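Hangers, Hooks and Handles: Looking at Curved Things Around the House
Wichai Suwannarat
Design Basics, project report, Clurstead

For my project I picked curved handles and other long curved household pieces, which sounds like a boring topic and I promise it got better! The idea came from my apartment. I broke the handle off a bath brush in May and glued it back twice, and both times it let go in the same spot. So I started wondering why so many things we grab are bent a little, and why some feel great and some feel like holding a ruler.

My partner for the first half was Kourosh Bagheri, who mostly did the measuring (thank you Kourosh). We borrowed pieces from our own kitchens and bathrooms and from the box of odds and ends in the shop room. We ended up with ladle handles, brush handles, a shoehorn, a couple of hangers and some loose parts that had lost whatever they once belonged to.

What I did

First I traced every piece on graph paper, lying on its side, and marked where it was thickest and where it was thinnest. Then I asked people in my building and in class to pick each one up with their eyes closed and tell me which end felt like the "hand end." I also hung a 600 gram bag of rice off the far end of each piece and held it out for as long as I could stand, which was a silly test but a fun one. My longest piece was 247 mm from tip to tip and I got really sick of that one by the end.

The rating sheet went from 1 to 5, with 5 being "I would buy this." I wish I'd used a bigger scale. Almost everybody wrote 3 or 4 and the sheets were hard to compare. Kourosh wanted 100 points and I said no, so that one's on me.

What I found

People went for the thick end nearly every time, even when the piece had been turned around before I handed it over. The pieces with the same thickness all the way along got the most confused answers, and one person just kept flipping a hanger bar over and over. A gentle curve scored better than a tight one. The tight ones dug into the palm once the rice was on, and my roommate gave up on the shoehorn almost right away.

The shape I kept coming back to was smooth and plain, fat at one end and slimmer at the other, with only a little bend in it. I drew it so many times that I can do it from memory now.

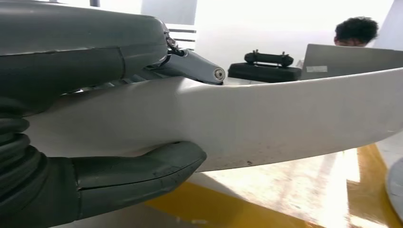 Figure 1. Off-white curved piece, held at its thicker end.

The curve in Figure 1 is a slight one, and the piece narrows on its way to the far end. My own clay handle has a taper along those lines. I made it in the shop room out of air-dry clay over a wire, and it cracked near the thin end (too much water, I think). The second one came out nicer but a bit heavy.

If I did this again I'd test wet hands too, seeing as the whole thing started with a bath brush. I'd also like to try left-handed people separately, there were only a few and I mixed their sheets in with everyone else's before I thought of it. The tracings and both clay handles are in the blue folder box on the shop room shelf if anyone wants to try them.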